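Teaching the hand to take a card

July 22, 2021

I spent most of this spring and summer standing next to a robot arm with a five-step checklist taped to the wall, and a few people have asked what I do all day. So this is a post about that. It is mostly about cards.

The project is called Cisine. It is a small one, run out of the Tridenau building, and the goal is simple to say: get a robot hand to take a flat thing from a person, hold it without bending it, and give it back. Think of a parking ticket, a loyalty card, a paint sample. Rosalba Leone wrote the plan in March and picked thin flat objects on purpose, since everyone else in the building was working on mugs and blocks.

We don't program the grasp. We show it. One person wears the control glove, which we call the Dorix after the name on its carrying case, and the hand copies what their fingers do. A second person stands at the arm and plays the customer. The system records the joint angles, the motor currents and the wrist camera while this goes on, and later a model is trained on the recordings. If the person in the glove does the task well enough times, in enough slightly different ways, the model has a chance of picking it up. If they do it badly, it picks that up too.

I had read papers on this before I started, and they make the showing part sound like the easy part. You collect 1000 demonstrations, you train, you get a number. What I had missed is how much of the work is deciding what a demonstration should be.

Take the handover. When you give a card to a friend, you don't hold it still and wait. You start moving before they are ready, they start reaching before you stop, and you both adjust. In the glove you have none of the feel for that. The hand is slower than yours and the fingers are thicker than yours, and there is no pressure on your own fingertips when the robot's pads close. For the first two weeks I closed too early every time. Settimio Dal Bello, who was playing the customer, got in the habit of saying "now" out loud when the card was between the fingers. This worked well until Gerrit Molefe pointed out that I was closing on the word and not on the card. The model would have no word to go on. We threw out those recordings and started again without talking.

The second problem was the way people hold a card out. Settimio holds it flat, like a tray. Isabelle Bélanger holds it upright by one corner. I tend to offer it edge first, with the long side pointing at the person. For the hand these are three different tasks. An edge-on card is nearly invisible to the wrist camera at some angles, and the camera is mounted close in, so people's hands and sleeves fill up a lot of the view. It also sees everything upside down in our current arm position. We could flip the video. Gerrit prefers to leave it as it comes and flip nothing, so that there is one less thing to forget, and after a day or two you stop noticing.

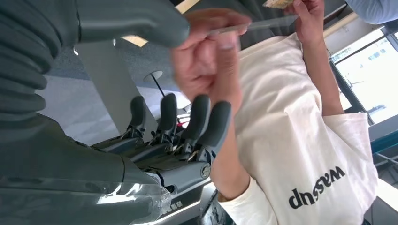
Two cards in play, seen from the wrist camera. The thin gray one is edge-on.

We keep a box of cards in different colors and thicknesses. The gray ones are the hard ones. The hand is gray, the floor is gray and the arm is gray, so a thin gray card does not stand out against much. Rosalba wanted to drop them from the set. I argued for keeping them, on the grounds that real people will not choose their cards to suit our camera. We kept them, and for about a month they were the reason our results looked bad.

A few things I would tell someone starting on this kind of work.

Keep the sessions short. I can give clean demonstrations for maybe half an hour in the glove. After that my thumb gets lazy and the hand starts pinching with the side of the finger. The recordings look fine on the day and you only find out later.

Trade places. Whoever wears the glove should spend time being the customer, with the robot's fingers coming toward their own. You learn quickly what speed is comfortable. I thought my approach was gentle until Isabelle did it to me at the same speed, and I pulled my hand back.

Write down why you threw something out. We have 932 handovers in the set that we consider good, out of a bit under 2000 recorded. The rejected ones are in a separate folder, and each has one line of text: dropped, closed early, card bent, glove lost tracking. When the model started bending cards in June, that folder was the first place we looked. The same slight bend was in plenty of the recordings we had kept – we had just been rejecting the bad ones and letting the mild ones pass.

Don't fix the demonstration in the middle. If the card slips, it is tempting to fumble around until you have it. We now do one of two things: stop and reject it, or carry on and mark it as a recovery. The recoveries are useful. Ottavio Grasso, who does the training runs, asked for more of them, so for a week we dropped cards on purpose. It is harder than it sounds to drop a card in a natural way when someone has asked you to.

We also tried moving the fingers directly by hand, with the motors slack, as you would teach a simpler arm. For the arm this was good. You can push it to where the person usually stands and it remembers the path. For the fingers it was hopeless. There are too many joints and you have only two hands, and your own hands then block the view of the card. So the arm positions in our set were taught by pushing and the fingers by glove. I haven't seen many groups mix the two, but I don't see a reason not to.

As of this week the hand takes a stiff beige card most of the time from someone it has been trained with. From someone new it is worse, and with the gray ones it is worse again. Giving back is easier than taking, mostly because the person does the hard part. It still holds on a little too long. I do that as well, when I watch my own recordings.

Next is paper. Isabelle has found a supply of old receipts from Cloutier, the print shop downstairs, and they curl at both ends. Gerrit thinks we should tape the glove's thumb sensor down before we start, so that is tomorrow morning's job.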